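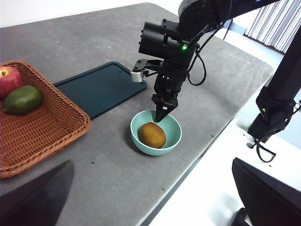
Femden 603 Tabletop Sorting Cell

Home > Equipment > Light handling > 603

The 603 is a beam-mounted three-arm cell for small household and shop-floor chores: moving fruit between bowls and baskets, clearing a counter, filling parts trays. Femden sells it to test kitchens, training centers and small packing rooms. It is not sold for home use.

What it does now

Picks up single items such as a kiwi, a lime or an apple and sets them down in another container. Moves light trays across a table. Sorts parts by shape into open bins.

What it does with help

Folding dish towels works on flat, dry cloth with someone nearby to straighten a corner. Stacking bowls works if they are all the same size. Wiping a table works, but the cell does not reliably know when the table is clean.

What it does not do

Peeling, cutting, washing up, tying bags, or anything with hot liquid. Ripe soft fruit can bruise. Reaching to the bottom of a full basket is slow, and the arm may give up and wait for an operator.

"A person is still faster at nearly every job on the list," says Piroska Rácz, who runs the demo room in Varkville. "Buy it for the dull ones that go on all afternoon."

Specifications

Arms: 3
Grippers: two-finger, parallel
Largest item: 4 in. across
Setup: 5 days on site, including operator training
Mounting: overhead beam
Software: Bodnár task editor, one license included

Options

Soft fingertip set
Prerkholm rolling base
Spare cable kit

Availability

Built to order. The next group of units ships in April. Demonstrations are held in Varkville every Thursday, and you may bring your own items to try. Please book ahead through the contact form.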